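### 3.2 Cell layout and upkeep

The kitchen cell at Trandham is built around a real counter, with a white marble-patterned top and a backsplash of small glass mosaic tiles. The arm that does most of the handling is fixed so that it can reach the cutting board in the middle of the counter from above. The tool is a two-fingered gripper, and its cables are looped along the arm with enough slack for a full turn of the wrist. Earlier builds ran the cables in a tight sleeve. The sleeve was dropped after the outer jacket cracked at the wrist clamp on 2 separate occasions.

The board serves as the work area and also as the height reference. At the start of a shift the operator brings the gripper down over the board in slow mode, stops it short of contact, and stores the pose. All pick heights are computed from this pose, including those for the toy fruit, which is kept on a light blue plate away from the board. The plate is not fixed to anything, and its position is taught again whenever the cell has been cleaned.

Appliances and containers stay on the counter during operation. The toaster oven is treated by the planner as a solid box with a margin on every side. Jars and canisters along the tiles are modeled as upright cylinders. We found that the handles of wooden spoons were the objects most often missed by the model, so the planner now adds a tall keep-out volume over any container that holds one.
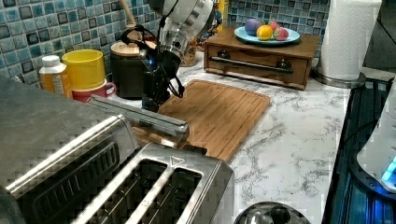
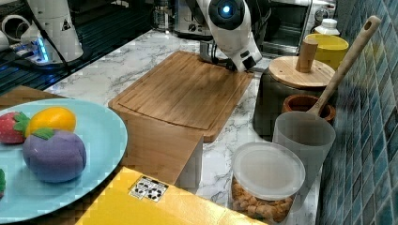
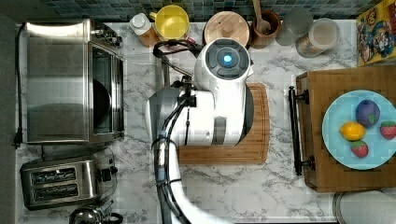
**Figure 4.** The arm with its gripper over the cutting board, from three viewpoints.

Camera mounts are checked against a printed target before each block of runs. The check is done with the appliances in place, as removing them changes the reflections on the counter top. If the target error is above the limit set in the Cendik calibration tool, the mount is tightened and the check is repeated. A second failure means a full hand-eye calibration, which takes around 17 minutes. The older result is kept on disk until the new one has passed, and both are logged with the operator's initials.

Wear in the gripper is the main cause of lost time. The finger pads harden with use and begin to slip on smooth plastic, the toy plum being the worst case. Pads are changed as a pair. After a change, the zero point of the gripper is set again by closing the fingers on a Zisport gauge block and reading the motor position; skipping this step gives a finger gap that is too wide at the closed end, and thin objects are then dropped during the lift. The wrist bolts are checked for torque at the same time, in a cross pattern.

Cable faults are harder to find. They show up as short dropouts in the gripper signal at a small range of wrist angles, and a static test will miss them. The procedure written by Henrique Patrício turns the wrist slowly from limit to limit with the gripper powered and logs the bus error count at each angle. A rise at the same angle in both directions is taken as a damaged conductor. The loop is then replaced as a unit. Repair at the connector was tried in January and the fault came back within 4 shifts.

Spare loops are made up to the length given in the Tuhiwai drawing set, measured from the wrist clamp to the first tie point. A loop that is too long can catch on canister lids when the arm moves toward the tiles, so the free length is measured again after fitting, with the arm in its lowest working pose.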